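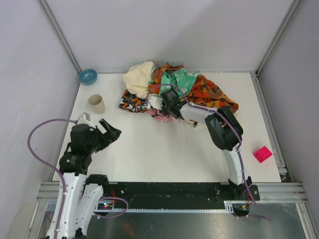

Leinenhemden nach dem Waschen bretthart, was tun?

Hallo ihr Lieben, ich habe mir im Urlaub zwei Leinenhemden von Skerkby gegönnt und war selig damit, bis sie zum ersten Mal von der Leine kamen. Die stehen fast von allein! Gewaschen bei 40 Grad, normales Pulver, kein Weichspüler (den vertrage ich nicht so gut). Wir haben hier sehr kalkiges Wasser, falls das eine Rolle spielt. Einen Trockner habe ich nicht. Bekomme ich die wieder weich?
Mio Nagano, August 18, 2018

Neagu
Hallo Mio, keine Sorge, das wird wieder! Bei hartem Wasser bleibt gern etwas Waschmittel im Stoff hängen. Nimm lieber flüssiges, dosiere nach der Wasserhärte und gib 200 ml hellen Haushaltsessig ins Weichspülerfach – der Geruch verfliegt beim Trocknen. Die Trommel höchstens halb voll machen, Leinen braucht viel Wasser. Danach jedes Hemd kräftig ausschlagen und abnehmen, solange es noch ein kleines bisschen feucht ist. Bügeln geht dann auch viel leichter. Meine ältesten Hemden sind inzwischen so weich, dass ich darin schlafen könnte.

Dellon
einfach tragen, wird von selber weich

Mindberg
Essig ja, aber bitte nicht bei jeder Wäsche, das mögen manche Gummidichtungen nicht. Ich mache es alle paar Wochen und wähle sonst einen zusätzlichen Spülgang.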